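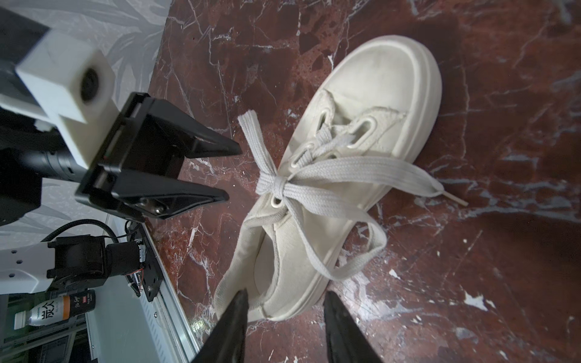 02/12/2023

Up at six and out before it was light. Did the long way to Clindgate and back, past the reservoir gate and down through Burdale. Cold but no wind. My left heel held up better than last week, though I felt it on the stairs afterward.

Heikki called while I was making oatmeal. He has the proofs of the parish map and wants me to check the field names on the east side before he sends them to the printer. I said I would do it by tonight and then didn't start until four. Two are wrong. Adine Field has been put on the wrong side of the stream, and the long strip behind the school has lost its name completely. Hertta Salminen will know what it was called. Her father rented it until he retired.

Paid the oil bill in the afternoon. 2168 for the year, which I wrote down twice to be sure. I am going to keep the upstairs radiators off until the end of the month and see if I can stand it.

Cleaned out the hall closet. Threw away the umbrella with the bent rib and a bag of shoe polish tins that had dried up. Found the letter from October that I thought I had mailed to the county. It is too late to send it now, so I will call them instead.

Soup for supper, the last of the split pea. Read 42 pages of the canal book. The chapter on the locks is slow and he repeats himself about the clay, but the part about the strike was good. The men were out for 17 days and the company brought in their cousins from the next valley to do the digging.

Need to get: stamps, lamp bulb, bread, something for the mice.

Bed by ten. Rain starting on the back roof.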